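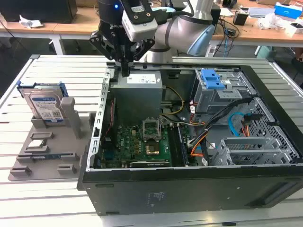 Old Dell tower, worth fixing or strip it for parts?
Posted by Tetteh Sowah, 2024-04-23

I was given a Dell desktop in January and have got as far as laying it on its side and taking the panel off. Green Dell board, CPU socket is open and empty with the lever up, grey power supply in the corner, drive cage with the two blue latches. The chap at Irkis, the repair place near me, wants 98 pounds to "refurbish" it, which sounds like a lot for a machine with no processor. He also says the power supply should be replaced "as a matter of course" and that I can't use an ordinary one. Is any of that true or am I being had? I only want it for letters and a bit of bookkeeping.

Vasia
Depends on the model, but 98 would make me ask what exactly you get. If that includes a processor, a drive and Windows set up, maybe. If it's a blow-out with canned air and a new battery, no. Get it in writing, itemised.

Replacing a power supply "as a matter of course" is something I've only ever heard from people selling power supplies. Test it first. He may have half a point on the second bit though. Some Dells take a standard one and some don't, and the plug on the board can look the same and be wired differently. Read the label on top of the unit and look up that part number before you buy anything.

My bigger worry is the socket. If it has been sitting open since January, don't touch the pins, don't wipe them, don't blow on them. Shine a torch across at a low angle from two sides. The rows should look perfectly even. If one patch catches the light differently you've got bent pins, and I'd stop there and take the drive cage and memory out for spares.

brultard
just buy a used processor and drop it in, 3 quid online. worked for me

Seung-woo Heo
Not convinced by the "drop it in" advice. A chip can fit the socket and still not be supported by the board, and Dell can be fussy about it. Find the service tag on the case, look up which processors that model was sold with, and buy one of those. You'll also need the heatsink that goes with it and fresh paste, so the 3 quid chip soon isn't.

I'd also ask whoever gave it to you why the processor was taken out. People do pull them from working machines, but I have bought two "just needs a CPU" boards and both were dead. I wouldn't spend more than the cost of the chip until it has shown something on a screen.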